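Chapter 6
The Clean Pile: Folding, Flattening and Putting Away

When I started teaching the household skills units at Desham, I figured the folding chapter would be the short one. You take a shirt, you fold it, you put it in the drawer, off you go to lunch. It's now the longest practical in the course, and the one former students still write to me about (usually with a photo of their sock drawer attached, which I love!).

So welcome to Chapter 6. By now you've read your care labels, sorted your colours and worked through the drying methods in Chapter 5, and you have a heap of clean clothes in front of you. I want you to work with a real heap as you read. Grab a few T-shirts, a tea towel or two and something awkward, like a hoodie, and clear yourself a good stretch of table. A bed will do at a pinch, but a mattress gives under your hands and the creases wander off wherever they like.

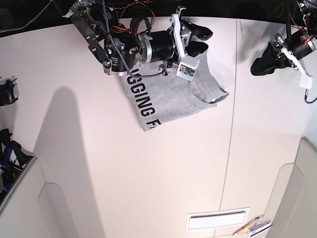

Desham Practical Learning Team

6.1 Before the first fold

Let's begin with the plain cotton tee, because everybody owns one and most of us own far too many. A heather-grey one with big block lettering is about as ordinary as clothing gets, and it's a terrific practice garment. The lettering gives you something to line up against. If the words run straight across the chest, you can see straight away whether the body is square on the table or lying on a slant.

First job, find the neckline. It sounds silly, but a shirt that's come out of the basket in a twist can fool you, and I've confidently smoothed out a sleeve more than once thinking it was the hem. Feel for the ribbed band or look for the little label. Once you've got the neck, pick the shirt up by the shoulder seams, give it one good shake and lay it down again.

Next, flatten it with your palms, working from the middle outwards. Go easy here. Cotton jersey stretches, and if you haul on one corner the side seams will swing around to the front and you'll be chasing them for the next five minutes. Small strokes, lots of them. You're after a shirt that's lying without strain, and a few soft wrinkles are fine at this stage.

Sleeves now. Check that neither is tucked up inside itself or trapped under the body. A hidden sleeve makes a lump, and the lump turns up later on the outside of your lovely neat rectangle.

6.2 Getting to know your fabric

Different cloths want different handling, and the only way I know to learn that is to pick them up. Heavy cotton holds a fold once you've pressed it with your hand. Thin jersey holds it for a moment and then relaxes. Anything slippery starts unfolding itself while you're reaching for the next piece, and I'm afraid you just have to be quicker than it is.

Try the bunch test. Take a handful of the cloth, scrunch it gently, let it go and watch what it does.
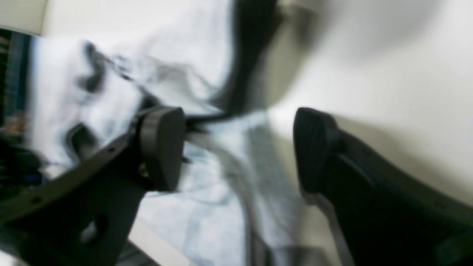
Soft, light-coloured fabric will often sit there in fat rolls and folds, and it's tempting to try and fix the whole lot at once. I'd start with one edge. Run your fingers along until you come to a corner, hold on to it, and then go looking for the next corner along the same side. With two corners in hand you can lift, and gravity does a good share of the work for you. I learned this on fitted sheets, which are a misery (see Chapter 7, and bring a cup of tea), but it works on anything from a hanky to a doona cover.

While it's up in the air, have a quick look for marks. Shadows in the folds can look a lot like stains, so open the cloth out under decent light before you decide it has to go back in the wash. If it really is a stain, put it aside now. Folding a mark away in a drawer for a season only gives it time to settle in.

6.3 The long fold

Now for the bit that makes the most difference. There are dozens of ways to fold a T-shirt, and I've had classes get quite heated about them, but nearly all of them depend on one long, straight fold down the length of the body. Get that one right and the rest is easy. Get it crooked and every fold after it is crooked too, and you end up with something shaped like a slice of pizza.

Lay the shirt sideways across the table with the collar at one end and the hem at the other. Take hold of the far edge in two places, one hand near each end of it. Bring that edge over towards you in a single movement, keeping the cloth under a light, even pull, and set it down on the body. Your hands should land together. If one arrives early, the strip will come out wider at that end, so lift and go again.
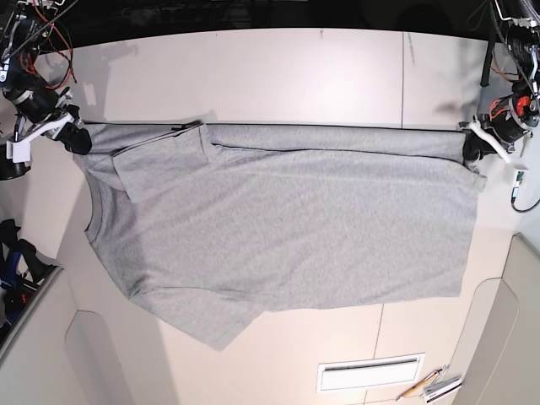
Figure 6.2 Grey cotton T-shirt, partly folded, with the doubled strip along the top edge and one sleeve turned in over the body.

Keep an eye on the hem corners as you go. They love to escape! One of them will poke out past the lower edge in a little triangle, and you'll be so busy admiring your straight fold that you won't see it until the end. When it happens, tuck the corner back in line with the edge before you go any further. It takes a second now, and later you'd have to open the whole thing up.

Once the first strip is down, deal with the sleeve. I fold mine in flat over the body so it makes a rough rectangle. Some people double it back on itself, which is tidier if you've got long sleeves. Then repeat the long fold from the near side, and you'll have a narrow band of shirt with the collar at one end. Bring the hem up towards the collar in halves or thirds, depending on how deep your drawer is.

How deep is your drawer, by the way? Go and measure it. The practice drawers in our Kerr Street room are from the Nenex range and I use thirds for those, with the shirts standing on edge like files. My own at home is shallow and a bit swollen on one side, so it's halves for me, laid flat.

6.4 Towels and other square things

You'd think squares would be the easy ones, and mostly they are, which is why people rush them. A hand towel folded in a hurry ends up with its corners every which way, and a stack of those will lean over and slide off the shelf in the middle of the night (ask me how I know).

The method is the same as before, only simpler. Find a corner, find its neighbour, lift, lay flat, smooth. 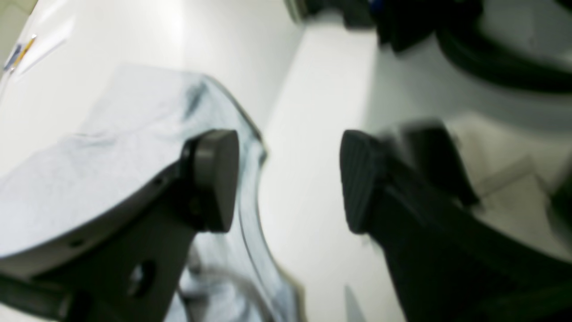 Light blue, white, striped, whatever colour you've got, spread it on a surface that contrasts a bit if you can. I like to see the edge of the cloth clearly against the table while I'm matching it up. Curved edges are usually just a fold that's crept underneath, so slide your hand below and draw it out flat before you begin. Then fold in half lengthwise, in half again, and finish in thirds so the raw edges are tucked inside and the rounded fold faces out of the cupboard. It looks smart, and you can pull out one towel without bringing down its mates.

Bath sheets are the exception. They're too wide for most tables, so fold them once in the air against your chest, chin holding the middle, and only then set them down.

6.5 What you'll need for the practical

For Practical 6A, bring the following:

Three T-shirts, at least one with printing on the front
Two towels of different sizes
One garment you find annoying to fold
Your Clisska workbook and a pencil
A tape measure

Fold each T-shirt twice, once by whatever method you grew up with and once using the long fold in 6.3. Measure the finished length and width both times and write them in the table on your worksheet. Then put all three in a drawer, close it, open it and write down what moved. Leave your annoying garment for last. We'll swap those with a partner and see whether somebody else's hands do any better with it.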